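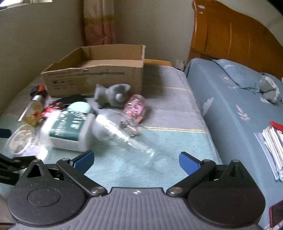 Stutberg Hand Gripper, three months in

I bought the Stutberg back in March for tidy-up sessions, where you pick small stuff off a bed and drop it into a cardboard box so an arm can learn the same job later. I'd put 1,905 grabs on it when it started lying to me.

First the good part, and there is plenty! The blue textured pads are great. They open wide, and a plastic bottle lying on its side is no trouble at all. Plush toys are even easier. My old Dolden used to squirt round lids across the room like watermelon seeds, so I was pretty happy.

Then the left finger began to lag. Only a hair at first - I blamed my own hand. But the log said "closed" while the left pad was still drifting in, and a little glass bottle of glitter is the last thing you want held by one finger. I went back through my sessions and 200 grabs had the bad reading. All tossed.
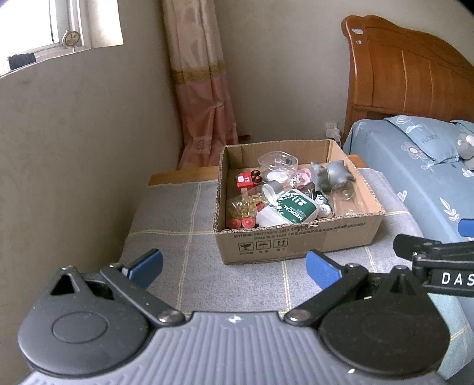

The cause was a pivot screw backing out. Stutberg's manual says to check them every 2,000 cycles, and mine didn't make it that far. I put a drop of Sallov threadlocker on all four, ran it again, and I'm now 1,054 grabs along with no drift. Support did answer my email (in two days, very polite) but they only wanted to sell me a new finger set.

One more gripe: there's a real pinch point by the hubs, and a loose finger closes on you late, when you've stopped expecting it. I got a blood blister on my thumb. Keep kids' hands away from it, please!

Would I buy it again? Yeah, with a screwdriver in the same order. Four stars, and I'd drop it to three if you can't stand checking screws.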